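Home | Issues | Authors | Submit | Contact

4. What the minutes told me about busy board members

I went into this part of the study expecting the busiest people to be the worst trustees. By busy I mean anyone sitting on a college governing board while also running a company, and my sample has plenty of them. I read the minutes of 134 meetings, all from private colleges, and coded every remark that was put down to a person. It took most of a July and a lot of coffee.

The first surprise was attendance. Sitting executives turned up to 70 percent of the meetings they were due at, and I had guessed far lower. The second was what they did once they were in the room. On finance and audit they talked a lot, asked for follow-up papers, and usually got them. On student housing or faculty hiring they went quiet – sometimes for a whole afternoon. At Grelberg, one board member with a day job at Statosa spoke in every audit session I coded and never once in the academic affairs group, where he was a full voting member!

I don't want to make too much of that. Minutes are a thin record, and secretaries differ (the one at Skuritness writes down nearly everything, while the Nygård minutes are mostly motions and seconds). I also dropped any meeting with fewer than 30 coded remarks from the talk measures, which hurts the smaller colleges more than the large ones. Still, the pattern held up when I ran each school by itself, and I've stopped thinking of "busy" as one thing. A person can be stretched thin and still be very useful in the one corner they know.

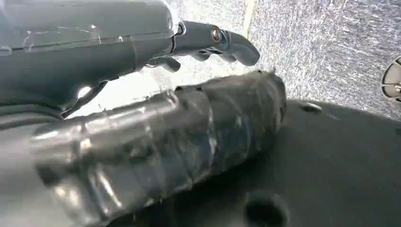 Committee work wears on a board unevenly, and I think averages hide that. When I just added up remarks per member, the quiet groups and the loud ones blurred together and every board looked healthy. I had to split the counts by committee before the load showed up. I've come to picture it like the dark gray housing in Figure 3, where the pale scratches and smudges make a visible band across the top: one overall score for scuffing wouldn't tell you where to look. For boards, the band is nearly always audit and finance, and those are the seats I follow through the appointment records in Section 5.

Related articles
Who chairs the audit committee?
Term limits and turnover on small college boards
Reading minutes as data: a practical guide
Outside directors and the price of a free afternoon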